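6 min read

The Second Watch Is Where Tamus Gets Good

Thrillers built on a missing person usually have one good viewing in them. Once you know where the body is, or that there isn't one, the tension drains out. Tamus is an exception, and fans of the film have been saying so since it opened last September on 86 screens.

The story is small. A woman named only as the surveyor arrives in Tarkthorpe, a port town with one hotel and a closed cannery, to value a house before it is sold. The owner has been gone for 29 days. The owner's brother, who shows her around, keeps talking about him in the present tense. Most of the film is the two of them walking through rooms.

It works because the two leads never play the same scene. She treats every conversation as an appointment she would like to finish. He treats every one as a visit. When he offers her soup in the first act, she looks at her watch, and he sets out two bowls anyway. It gets a laugh the first time. On a second viewing, knowing what he has done with the third bowl, it's hard to sit through.

The kitchen scene is the one people bring up most. It runs nine minutes with four cuts and no music. The brother explains how the house was heated when they were boys, and somewhere in that speech the surveyor figures out that he is lying about the cellar. She doesn't react. She writes down a measurement. The camera stays on the back of her head, so all we have to go on is the pencil stopping and starting again.

Distributor Trodeck put the disc out this winter in a two-disc set, with a booklet and a 40-minute piece on the sound mix. The transfer is a clear step up from the streaming version, which turned the night scenes to gray mush.

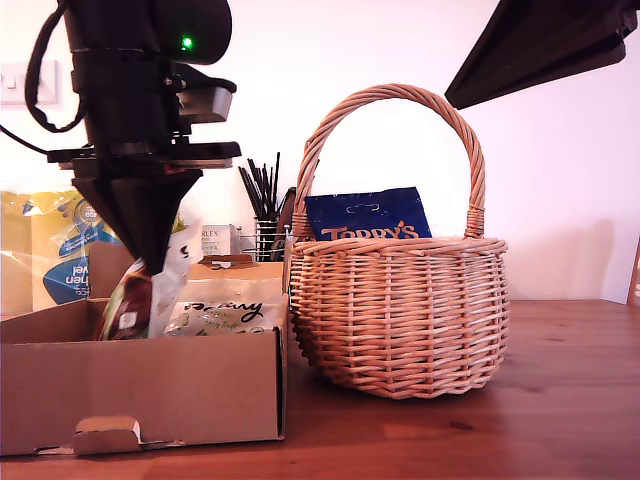
An open cardboard box on a wooden tabletop.

The extras are worth the price. The sound piece covers the pipes, which were recorded in an old school building in Landry and then slowed down until they seemed to breathe. There is also a longer ending, running six extra minutes, that follows the surveyor back to her office. Cutting it was the right call. The theatrical version stops at the ferry, with 95 minutes on the clock and one question still open, and the film is stronger for leaving it there.

If you saw it once and thought it was slow, try it again and watch the brother's hands.

COMMENTS (3)

portside_reel: The pencil! I rewound that twice. Still think she knew before the kitchen though, look at her when he locks the car.

mdk_films: Disagree on the ending. The office scene is the only time she sits down in the whole movie and they cut it.

grayline: Does anyone know if the booklet comes with the single disc version too?

We use cookies to remember your settings and measure traffic. By continuing to browse you accept our cookie policy.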